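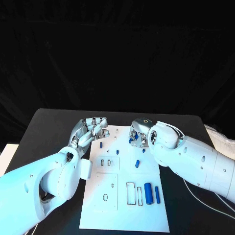
Skerura Members' Forum > Travel Planning > Group Bookings

Thread: Deposit terms for the May coach and rail tour

beston_desk
Members are advised that Braltine Tours has amended its group conditions. Parties booking for May must now lodge a deposit of $200 per traveller, and the balance falls due 34 days before departure. Bookings already confirmed are not affected.

marram34
Could the moderator clarify whether the deposit is refundable? The earlier conditions permitted a transfer to another traveller without charge. The new document is silent on the point.

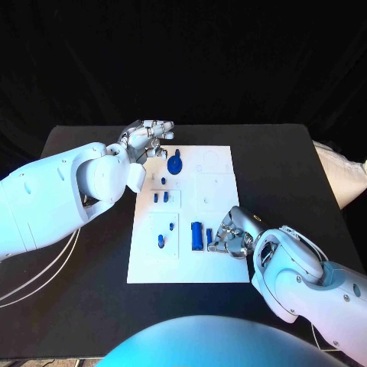 beston_desk
Transfers remain available on written request — one per booking. Refunds are at the discretion of the operator.

coastal_ledger
With respect, that is unsatisfactory. Our party booked through the Ziółkowski agency last year and received a full refund under a written policy. Discretion offers a traveller no protection, and I would not recommend that members proceed on that basis.

marram34
I do not entirely agree. The fare is competitive and the hotels are centrally located. Members with suitable travel insurance may regard the risk as acceptable.

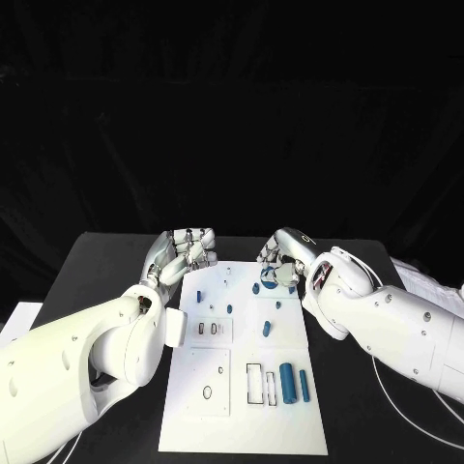 coastal_ledger
Insurance does not cure an unclear contract. The cancellation terms should be set out by category, with each circumstance in its own place, much as the small parts are arranged across the white board in the photograph. At present they are spread over two documents that do not agree.

beston_desk
The concern is noted. Braltine has been asked for a consolidated version, and it will be posted to this thread on receipt. Members holding provisional places have until Thu 17 August to confirm or withdraw.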